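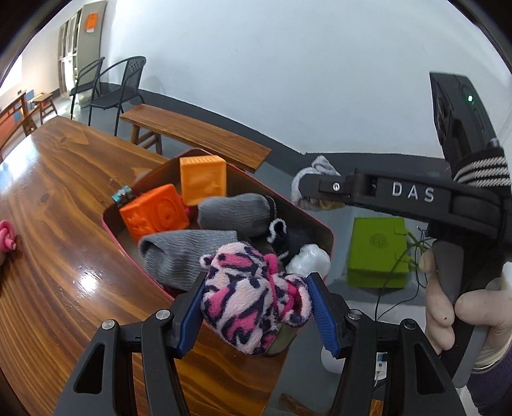 Ovon deep bin, open, on a wood tabletop. Contents: grey ribbed knits, two soft cubes. Plush slipper-style item between the blue pads of a gripper.

Ovon Deep Storage Bin
Sturnedmont Home Storage > Bins and Baskets > Open Top

Overview
The Ovon is an open-top bin for mixed soft goods: slippers, socks, knitwear, soft blocks and other small items that do not stack. It has deep walls, a dark interior and a thin reddish-pink rim. There is no lid and no divider. Items are dropped in from above and lifted out by hand.

The depth is the main difference between the Ovon and the shallower Basivley tray. A tray keeps everything in one layer. The Ovon holds two or more layers of bulky items, so anything small will work its way to the bottom in normal use. Buyers who mainly store small parts should look at the Basivley, or fit the mesh insert listed under Accessories.

Specifications
Model: Ovon, deep
Type: open top, single compartment
Interior: dark
Rim: reddish-pink, thin profile
Capacity: 15 liters
Rated load: 2 kg, evenly distributed
Weight, empty: 17 oz
Cleaning: damp cloth, mild soap
Use: indoor only

Suitable contents
Plush and fuzzy footwear. Place soles against the wall. Pile that is pressed under heavier items for long periods will flatten, and most of it recovers after brushing.
Socks and ribbed knits. Store folded or loose. Folded pairs take up less floor area and are easier to find against the dark interior if they are a light color.
Soft cubes and molded toys. Cubes with raised patterns can be stored at any angle. Wipe the relief before storage, as dust collects along the edges of the pattern.
Items with fluffy trim. Keep away from hook-and-loop fasteners.

Not suitable: liquids, food without packaging, damp textiles, anything with an exposed blade or point. Crumpled plastic wrap should be taken out before the bin is put where children can reach it.

Placement
Set the bin on a flat surface that supports the whole base. It may be used on a finished wood table, including high-gloss finishes. Lift it to move it — do not drag — and check the underside for grit first. When it sits at a table edge, the full base must remain on the tabletop. Do not carry the bin by one side of the rim while it is loaded.

Care
Empty the bin and shake out lint. Wipe the interior with a damp cloth, then the rim. Air dry before refilling. Solvent cleaners and bleach will dull the rim color. Light lint shows on the dark interior; a dry lint roller removes most of it between washes.

Accessories (sold separately)
MacBrayne mesh insert, fits Ovon deep only
MacBrayne clip-on label holder, fits all Ovon rims
Basivley tray, shallow, for small parts

Ordering
Sold singly or in trade cartons. Trade orders of 100 bins or more ship on one pallet. The next production run closes in February; orders placed after that go to the following run. Slippers, socks, cubes and other contents are not included.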